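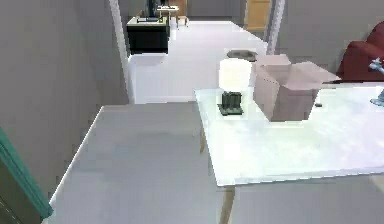
Home arm packing at a table near a hallway, what rules do I follow?

Posted by Lahcen Fahmy in Robots & Automation, 24/04/2023

Hi all. Trying to do this properly before I go any further. We're at the sim stage for a small job – arm at a table, open cardboard box, a few odds and ends go in the box. The room is a lounge sort of layout, table beside the opening to a long hallway, armchair behind. Everything's in simulation for now but the plan is a real unit in a real house by the end of April, with my in-laws walking past it. The house belongs to them so I don't get to move walls.

What I can't work out is which standard I'm meant to be reading. It's not a factory. I've got the integrator notes from Welside (the mob we bought the arm through) and they just say "perform a risk assessment", thanks very much. A mate says the industrial robot standards cover it. Someone at work says no, personal care robots, totally different document. Standards aren't cheap and I don't want to buy the wrong one.

Specific things I'm stuck on:

Do I need a marked zone on the floor if people use the hallway?
Speed limit, is there a number or do I have to measure something?
Does anything I do in the sim count as evidence, or is it worthless once the real arm turns up?
Box flaps. They stick out and the gripper comes in from the side, so it's close to them. Is a cardboard flap a "hazard" or am I overthinking it.

Budget left for safety gear is 2000, dollars that is. Cheers in advance.

Chiamaka Ezeani
Marked helpful by the original poster

Done a few of these, will try to be quick, on lunch.

Which document. Start with ISO 12100, it's the general risk assessment one and it doesn't care if you're in a factory or a lounge room. Then ISO 10218 parts 1 and 2 for the arm and the cell, and ISO/TS 15066 for people being near it. ISO 13482 is the personal care one and it's worth a look because of the house, but an arm fixed to one spot packing a box isn't what it's mainly written for. Your state library may have reading access to standards, ask before you pay. Check which edition you're getting too. And check with your regulator what applies in a private home, I'm not going to guess at that.

Floor zone. Work out the full reach of the arm plus gripper plus whatever it's holding. People forget the last one. If that circle touches the walking line through the hallway opening, move the table. If you can't move the table then limit the joints in the safety controller, not in your own script. Tape on the floor is a reminder for people who already know. Your in-laws don't.

Same for the armchair. Somebody sitting down is a different case from someone walking past – head's lower, they're slower to get up, they may be looking the other way. Write it as its own line in the assessment. I'd just say no sitting there while it's powered, and put a scanner or a mat on it so it's not relying on everyone remembering.

Speed. No single number that makes you safe. 250 mm/s gets quoted a lot, that's the reduced speed cap for manual mode in 10218, it is not a free pass for running automatic next to people. For contact you look at force and pressure by body region, in 15066, and you measure it on the real arm with the real gripper. You can hire the gauge. An angled finger will give you a worse pressure reading than a flat pad at the same force so measure at the fingertip.

Sim. Good for reach, clearances, finding silly paths. Keep the logs and the version numbers, they show you thought about it. Not evidence for stopping distance or contact force, ever. At Muvex we ran 1000 cycles in sim with zero touches and the first day on the bench it clipped the box, becuase the real box had a bowed side and the model didn't.

Flaps. Not overthinking. The flap itself won't hurt anyone but a snagged flap drags the box and the box pushes other stuff off the table. Fold them down and clip them, or cut them off if you don't need the box shut. Then put a low lip on the table edge. Model it the way you're really going to run it.

With 2000 I'd spend on: a proper dual channel e-stop placed where a person can get to it without leaning across the table, then the scanner or mat, then gauge hire. In that order. Second-hand scanners are OK if you can get the config software and the paperwork.

Write it all down with dates. Name the person who's allowed to reset it after a stop. One person.

Alaric Calloway

Just get a cobot, they're safe out of the box, it's got the CE mark and everything. I've had mine going near the kids for ages at a crawl and no dramas. The standards are for big companies IMO. Put a sign up.

Only thing I'd say is bolt the table to something, mine walked roughly 20 mm over a weekend and all the positions were out.

Liis Vaher

Please don't go off the answer above me. The arm is a partly completed machine until you put a gripper on it and give it a task, the assessment is for the whole application. Swap to a pointier gripper and you start that bit again. The table tip is fair though.

Couple of things to add to Chiamaka's, which is good:

Glossy tabletops. If you're using a depth camera or a laser sensor, shiny white surfaces can give you rubbish readings. In render it'll all look lovely. Matte mat under the work area, cheap fix. Same deal with bright white cylinders and small dark bits on the same table, test with the actual items under the actual lights, evening as well as daytime.

Item list. Write down what's allowed on the table and what isn't. No glass, no hot drinks, nothing over the payload. We used a laminated card at the Wornthorpe site, max mass 400 g, photos of permitted items, and anything else gets taken off before start. People do follow a card with pictures.

Restart. It should never start by itself after power comes back. Check that by pulling the plug mid cycle, with someone standing clear, and do it more then once.

Hallway. If someone can come through there without you seeing them, put the start button somewhere with a clear view down it. Costs nothing.

Lahcen, if you post your draft assessment with the address taken off I'll have a read. Can't promise this week.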